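Course Notes, Unit 7: TLS Certificates on a Load Balancer Pair
Systems Administration II, Ciltby Technical College
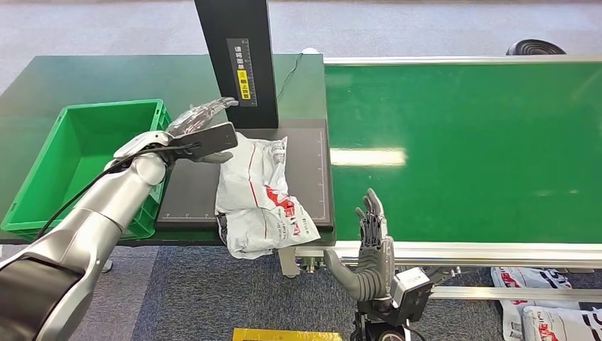 7.1 Scope

These notes cover installing, chaining and renewing server certificates on the two Belay load balancers in the lab. Key exchange and cipher selection were covered in Unit 6 and are assumed. Read section 7.4 before the lab session; it is the part most people get wrong.

7.2 Where TLS ends

A load balancer can handle TLS traffic in one of three ways.

Passthrough. The encrypted stream goes to the back-end server untouched. The certificate and key are held on the server. The balancer cannot read HTTP headers, so cookie persistence is not available.

Termination. The balancer decrypts and sends plain HTTP to the back end. One certificate is installed on the balancer and the servers need none.

Re-encryption. The balancer decrypts, inspects and opens a second TLS session to the server. Two certificates are involved, and they expire separately. The server-side certificate may be signed by an internal CA, provided the balancer holds that CA in its trust store.

The lab uses termination for the Clalley site and re-encryption for Grornero.

7.3 Objects on the balancer

Private key. Stored in the key store, never exported in clear text.
Server certificate. Must match the key. Compare the public keys, as in step 2 of section 7.5.
Intermediate bundle. A single file in PEM format.
TLS profile. Ties the three together and is attached to a virtual server.

A virtual server may carry more than one profile. The balancer picks the profile by the server name the client sends (SNI). If no name matches, or the client sends none, the default profile is used. Exactly one profile must be marked as default.

7.4 Chain order

The server sends its own certificate first, then each intermediate in order, with each one certifying the one before it. The root is left out. TLS 1.3 relaxes the ordering rule, but older clients still depend on it.

A missing intermediate is hard to spot from a desktop browser. Many browsers cache intermediates from other sites or fetch them on demand, and the page loads normally. Command line tools and older phones usually fail. Always test with a client that has an empty cache:

openssl s_client -connect clalley.lab:443 -servername clalley.lab -showcerts

Read the depth lines from the highest number down. Error 20 or 21 at depth 0 generally means that the bundle is absent or is not attached to the profile.

7.5 Renewal procedure

1. Generate a new key and signing request on the active unit. Do not reuse the old key.
2. When the certificate comes back, extract the public key from both files and compare.
3. Import the certificate under a new name. Overwriting the old object removes the way back.
4. Edit the profile to point to the new key and certificate in a single change.
5. Sync to the standby unit - the lab pair does not sync on its own.
6. Run the test from 7.4 against the virtual address, then fail over and run it again.

Sessions already open keep the old certificate until they close. The lab units send a warning 30 days before expiry.

7.6 Exercises

Renew the Clalley certificate and save the test output from both units. Then remove the intermediate bundle from the Grornero client-side profile, record the error, and restore it.

Reading: course text, pages 44 to 116.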